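Unit 4 handout: Moisture and wood movement

Read this before the bench session. The reading for next week is the chapter on joints.

Wood takes in and gives off water until it matches the air around it. As it loses water it shrinks, and as it gains water it swells. Very little of this happens along the grain. Most of it happens across the width of a board, and a flat-sawn board moves more than a quarter-sawn one from the same log.

Terms to know

Moisture content - the weight of the water in a piece divided by its oven-dry weight, given as a percent.
Fiber saturation point - the cell walls are full but the hollow parts of the cells hold no free water. Shrinkage starts below this point.
Cupping - a curve across the width.
Bow - a curve along the length, seen on the face.

Worked problem

A sample weighs 2,000 grams when cut and 1,559 grams after oven drying. The water lost is 441 grams. Divide 441 by 1,559 and the moisture content is 28.3 percent. Always divide by the dry weight. Dividing by the wet weight is the most common mistake on the homework.

Storage

Stack boards flat on stickers of even thickness, set in line from top to bottom. Leave space on both sides of each board.

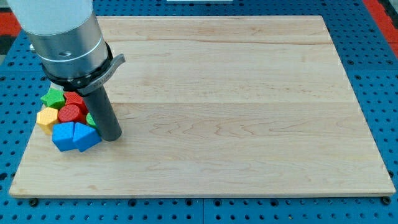
Wide panels need room to move once they are part of a piece of furniture. A solid top screwed tight to its frame will often split in July or in the heating season. Use slotted holes or wooden buttons, and leave the panel in a frame-and-panel door unglued.

Homework: problems 1 to 3, with all work shown. Give units.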